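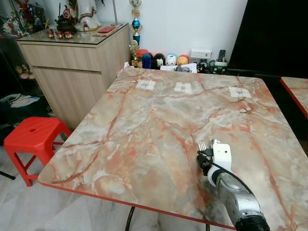
Pero si eso ya está decidido desde antes de entrar, los plenos son puro teatro y tú te tragas la función entera, me dejaron escrito en los comentarios de la entrada anterior, y llevo días dándole vueltas porque entiendo perfectamente de dónde sale. Yo pensaba igual hace un año. ¡Y mira ahora, con el orden del día impreso y subrayado en dos colores!

Así que hoy toca hablar de la iniciativa popular de los terrenos de Pretex, que por fin se debatió en mayo en el ayuntamiento de Guso, y de cómo lo viví desde los bancos del público. Aviso de que va largo.

Para quien no sea de por aquí: Pretex era la fábrica textil que queda entre la vía y el barrio de Wevetti. Cerró hace mucho, el suelo acabó siendo municipal y desde entonces ha sido aparcamiento improvisado, feria, otra vez aparcamiento y un barrizal estupendo en invierno. El equipo de gobierno llevaba meses negociando la venta de toda la parcela a Strömberg para un centro logístico. Toda, incluida la nave pequeña del reloj y la franja de plátanos que da a la calle. El expediente estuvo en exposición pública en pleno verano, como manda la tradición, y casi se nos pasa.

Lo que pedía la iniciativa era bastante modesto, y eso me gustó desde el principio. Que antes de vender se votara en consulta qué hacer con la nave y la franja arbolada, y que el resto siguiera su trámite. Había gente en el barrio que quería pararlo todo y gente que quería que Strömberg entrara mañana mismo, porque lo del empleo pesa, y mucho. En mi propia escalera tenemos las dos posturas y seguimos saludándonos.

El reglamento de Guso exige 4.000 firmas válidas. Lo de válidas es la palabra importante: empadronados, mayores de dieciséis, con el número de documento bien escrito y en el pliego sellado por la secretaría. Me aprendí el artículo de memoria. La primera mañana que salí a firmar y a hacer firmar en el mercado de Wevetti volví a casa afónica y feliz, porque la gente pregunta, discute, te cuenta que su madre trabajó en los telares, te dice que no firma pero que le expliques otra vez lo de la franja (y al final se lleva la hoja «para leerla con calma», que a veces vuelve firmada por toda la familia y a veces no vuelve).

Lo peor fue el bolígrafo. En serio, si alguien va a organizar algo parecido: bolígrafos que escriban en frío y con el papel apoyado en cualquier cosa. Y carpetas rígidas. Y no dejéis los pliegos para el último día, que el registro cierra a las dos en punto y la cola para el padrón es la misma.

Se presentaron con margen, la secretaría descartó unas cuantas por direcciones antiguas y aun así pasó el corte. Ese correo lo leí de pie en la cocina y pegué un grito que asustó al gato.

Después vino el informe técnico, 190 páginas con anexos. Me lo leí entero en dos tardes y os juro que hay partes apasionantes. La memoria histórica de la parcela, por ejemplo, con los planos de la ampliación y el pleito por el desagüe. También hay un cuadro de costes de rehabilitación de la nave que me pareció inflado, y lo dije en las alegaciones, y me contestaron. Con tres párrafos muy secos, pero me contestaron, punto por punto, y en uno de ellos me daban la razón: habían sumado dos veces la cubierta. ¡Dos veces! Se corrigió. Una vecina cualquiera con una hoja de cálculo, corrigiendo un informe municipal. Todavía me dura la emoción.

Y llegamos al pleno. La iniciativa era el punto 14 del orden del día, o sea que antes hubo que pasar por la ordenanza de terrazas, una modificación de crédito, el nombre de una rotonda y un debate larguísimo sobre la recogida de muebles que se puso bastante más tenso de lo que uno imagina. Empezaron a las cinco de la tarde y a nosotros nos tocó ya de noche. Había más de 80 personas de público y la mayoría aguantó. Se compartieron caramelos, cargadores y algún bocadillo medio clandestino, porque en el salón no se puede comer.

La defensa de la iniciativa tiene cinco minutos, ni uno más, con un reloj rojo enfrente. Salió muy bien, muy clara, sin leer casi. Luego intervinieron los grupos. El gobierno dijo que la consulta retrasaría la venta y que eso era un riesgo para la inversión. La oposición mayoritaria dijo que sí a todo, con un entusiasmo que me habría gustado ver cuando ellos gobernaban y la parcela era el mismo barrizal. Y el grupo pequeño, el que nadie miraba, propuso una enmienda: fijar la consulta en un plazo de tres meses y, mientras tanto, dejar firmada con Strömberg la parte que no estaba en discusión. Hubo un receso. Los vimos salir al pasillo, volver, salir otra vez.

Aquí es donde contesto al comentario del principio. No sé qué traían hablado de casa. Seguramente mucho. Pero la enmienda se redactó en ese receso, en un folio, a mano, y la secretaria tuvo que pedir que le repitieran una palabra porque no la entendía. El texto que se votó no existía a las cinco de la tarde. Se aprobó con los votos del grupo pequeño, de la oposición y de dos concejales del gobierno, y el alcalde se abstuvo con una cara que ya le habíamos visto en lo de la rotonda.

No significa que la nave esté salvada. Puede perderse la consulta, puede ir a votar poquísima gente, puede que Strömberg se canse y busque suelo en otro sitio, y entonces habrá vecinos muy enfadados, y con motivos. Yo voy a votar que la nave se quede y que sea biblioteca y local de ensayo, pero he oído propuestas mejores que la mía: un taller de oficios, una guardería con el patio bajo los plátanos (¡esa me encanta!), incluso alquilar una parte a la propia Strömberg para formación.

De aquí a la consulta quiero ir subiendo cosas. Lo primero será el informe resumido en cristiano, con las cifras ya corregidas, y después los argumentos de quienes prefieren vender entero, escritos por ellos, sin que yo meta mano. Si estás en ese lado y te apetece escribirlo, el correo está en el menú. Con una página me vale, y si son dos también.

Y los plenos son abiertos, por si alguien se anima al próximo. Se entra por la puerta lateral, la grande la cierran a media tarde. Llevad agua y un cojín, que los bancos son de los antiguos.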